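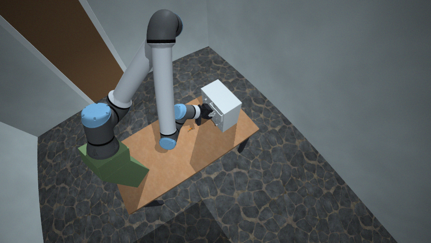

Re: Harnitz base transfer: what the draft agreement covers

Fri 30 December
By Eglė Vanags
4 min read

Teodoro and all,

I have read the draft through twice now, including the annexes, and I want to answer the points you raised before people start repeating them in the press. I'll quote the part of your message that I'm replying to and leave the rest out.

> From: Teodoro Umali
> To: the defense policy list
>
> As I read it, the draft gives the incoming government at
> Stollader a free hand. The foreign contingent leaves Harnitz,
> the air defense site goes over to national command, and the
> legislature gets a letter after the fact. There is no vote
> anywhere in the text. I also can't find any figure for how
> many troops stay on as trainers. Zuccaro told reporters it
> would be "a small number," and that could mean anything. If
> we are going to say something about this as a group, we
> should say it before the new cabinet is sworn in.

On the vote, you are right about the main text but I think you missed Annex 3. It says that any change in the command of the air defense site has to go to the legislature's defense panel at least 33 days before it takes effect. The panel can't block the change by itself. It can send the matter to the full chamber, and the chamber can. That is weaker than what we asked for in September, and I would still call it a vote.

The timing is the part that worries me. The panel does not sit during the changeover between governments. If the outgoing minister files notice this week, most of those days will run while there is no panel to receive it. The annex doesn't say whether the clock stops. I asked Nazareno Zuccaro's office about this by phone and was told that "the normal rules of procedure apply." I then looked up the normal rules of procedure, and they are silent on it too. Someone who knows the chamber better than I do should check whether there is a precedent. Stelios Zacharopoulos used to clerk there and may remember how it was handled the last time a cabinet fell in the middle of a notice period.

On the number of trainers, there is a figure, but it is in the funding schedule and not in the agreement. The schedule budgets for 2208 foreign personnel in the first year and 2000 in the second. Nothing is given for the third year. The schedule does not split trainers from guards and supply staff, so I would not describe all of them as trainers if we put out a statement. The current strength at Harnitz has never been published by either government. I know people on this list have used estimates. I would leave them out.

So "a small number" is a stretch, and I think we can fairly say so.

The other matter is the status of foreign personnel once the base is under national command. The old agreement gave them immunity for acts on duty, and it let the sending government decide what counted as duty. The draft keeps the immunity. It moves the decision to a joint board with an equal number of members from each side and no tie-breaker. Đức Mạc wrote here last week that this was the one real gain in the text.
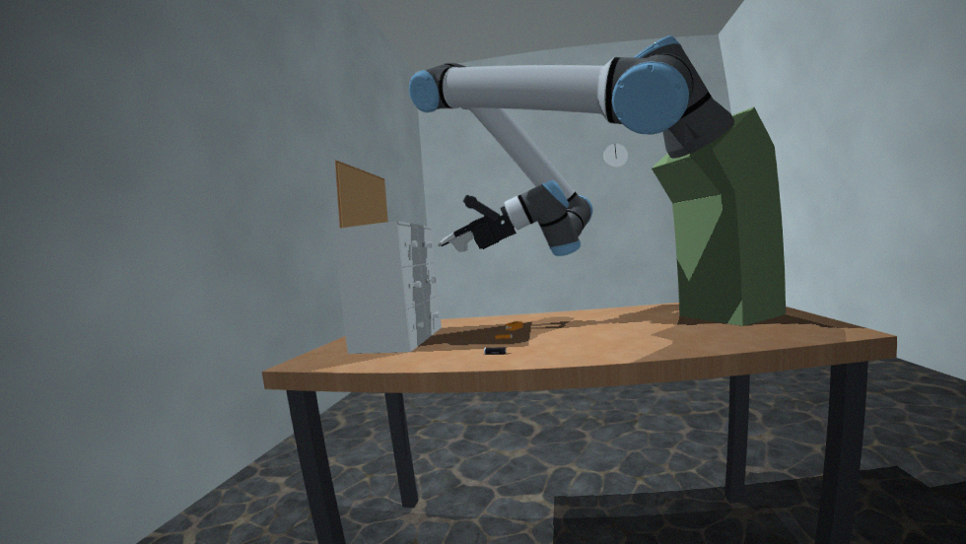 I agree with him that it is better than before, but a board with no tie-breaker will deadlock on the first serious case, and the draft says that while the board is considering a case the person stays in the custody of the sending side. A deadlock therefore leaves things where they are today. If we ask for one amendment, I would make it this one. A deadline for the board would be enough, with the case passing to the local courts if the deadline is missed.

I should also mention the Fabbri road checkpoint, which several people have written to me about off list. It isn't in the draft at all. The checkpoint was set up under a separate exchange of letters, and those letters expire when the old base agreement does. Read strictly, the checkpoint loses its legal basis on the day of the transfer. Zutel town council has asked the ministry whether it will be taken down or handed to the national police and, as of this morning, had no answer. People who cross there for work need to know. I'd like us to raise it in a separate letter so that it doesn't get lost under the bigger questions.

My suggestion is that we do not call for the agreement to be rejected. The incoming prime minister has been critical of the foreign presence, but his party's written position supports a transfer on nearly the same terms. If we oppose the whole thing we will be answering questions about that for weeks. I would ask for a clear rule on the notice period, a deadline for the joint board, and a published breakdown of the personnel figure by function.

Teodoro, you may still disagree about the vote, and if so please say so here before I start drafting. I would like your name on it. I can have a page and a half ready by Monday evening. If anyone has the September submission in an editable format, please send it to me directly, as the copy in the archive is a scan and I don't want to retype the section on custody.

Stelios, the question about the notice period is the one I need first.

Eglė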